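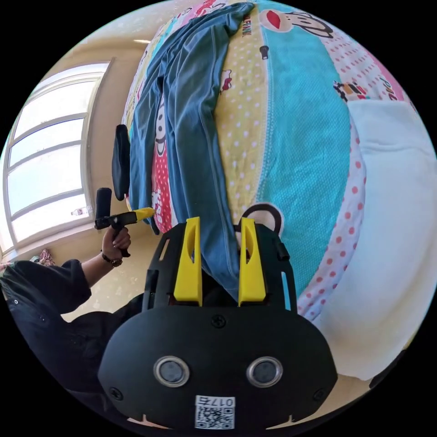
Unit check, hand-held gripper pair, garment station at Prado. Complete this sheet before the first run on Monday and again whenever a unit has been opened, dropped or sent out. The sheet is written for the unit labeled 0176, the number printed over the QR code below the two sensor openings. The second unit of the pair gets its own copy. Do not combine the two on one sheet, even when they are checked back to back.

Station: Prado, bed and quilt setup
Inspected by: Jailson Falcão
Period: September
Result: released for use, with two open comments

Mark each line OK, FIX or N/A. A FIX with no comment will be returned.

IDENTITY AND PAPERWORK

Label present, flat, all corners down: OK
QR code scans on first attempt at arm's length: OK
Number on label matches number in Tellby: OK
Comment: Tellby still showed the previous station for this unit. Corrected before the check was started. Whoever moves a unit between stations must also move the record.

Previous sheet closed: OK
Comment: Last open item was finger tip wear on the left side. Finger replaced, see below.

HOUSING

Front plate seated, no gap along the edge: OK
Center screw above the sensor openings tight: OK
Lower left and lower right corner screws tight: FIX, done
Comment: Lower right turned a quarter before it seated. Removed, cleaned, one drop of low-strength thread lock, refitted by hand with a Phillips driver. No power driver on this plate. The threads are in plastic and the first sign of trouble is a screw that keeps turning.

Upper struts free of cracks: OK
Comment: Check with a flashlight from behind. Cracks start where the strut meets the plate and are hard to see from the front. Flex each strut lightly with a thumb and listen.

Side tab firm, no wobble: OK
Sharp edges or burrs anywhere a hand or fabric can reach: OK

FINGERS

Both fingers parallel when open: OK
Tips meet evenly when closed: FIX, done
Comment: The new left finger closed ahead of the right at the very end of the tip. Loosened, reset against the 2 mm gauge, tightened again. Tips now meet along the full edge.

Slots clear of thread and lint: FIX, done
Comment: Blue lint packed in the top of the right slot. Cleared with a wooden pick. Do not use a blade or a metal scriber, it leaves a nick and the nick catches knit fabric.

Tips free of nicks: OK
Comment: Drag a piece of old T-shirt over each tip in both directions. If it snags, the finger is scrap. Do not sand a tip to save it, the profile will no longer match the other side.

Open and close 12 times by hand, full travel: OK
Comment: Smooth. Slight click near full open, same as last month, not getting worse. Left as an open comment.

SENSOR OPENINGS

Glass clean, both sides: OK
Comment: Lens tissue only. Shirt sleeves are not lens tissue.

Silver rims seated and not turning: OK
No dust on the inside of the glass: OK
Test capture, both channels present in Predico: OK
Test capture, timestamps agree between the two units of the pair: FIX, done
Comment: Second unit was behind after a battery change. Restarted both units together and captured again. Passed. Units must be started as a pair — starting one and then the other gives this fault nearly every time.

GRIP AND OPERATOR

Grip secure on the body, no rotation: OK
Trigger returns on its own: OK
Operator can release the grip without using the other hand: OK
Sleeves pushed up clear of the trigger: OK
Watches and bracelets clear of the trigger: OK
Comment: A watch is allowed if it does not touch the body of the unit at full wrist bend. Have the operator bend the wrist and look.

WORK AREA

Chair pushed back far enough to stand up without turning: OK
Floor clear on the working side of the bed: OK
Bags and straps off the quilt before capture: FIX
Comment: A strap within reach of the fingers gets picked up along with the garment. Clear the bed down to quilt, pillow and test garment before each session. Open until the next check.

Window light: OK
Comment: Strong daylight from the window washes out that side of the view. Accepted for this station. If the garment itself goes white in the test capture, stop and wait or lower the blind where one is fitted.

Test garment is the one listed for the session: OK

BATTERY AND STORAGE

Battery case flat, no swelling, no smell: OK
Charge above the green mark at start: OK
Cycle count under 300: OK
Comment: Past 300 the pack goes back to Vusteck in the padded box. Do not put it in general battery recycling and do not keep it as a spare.

Units stored fingers closed, face up, caps on: OK

STOP USE IF

Any screw on the front plate is missing or spins.
Either finger is loose at the base.
The unit is hot to the touch anywhere on the housing.
The test capture fails 3 times in a row.

Put a red tag through the upper struts, set the status to HELD in Tellby, and hand the unit over in person — a tagged unit left on the bed was used twice in one afternoon before the tag was read.

Open comments carried to next sheet: click near full open; straps on the quilt.

Signed: J. Falcão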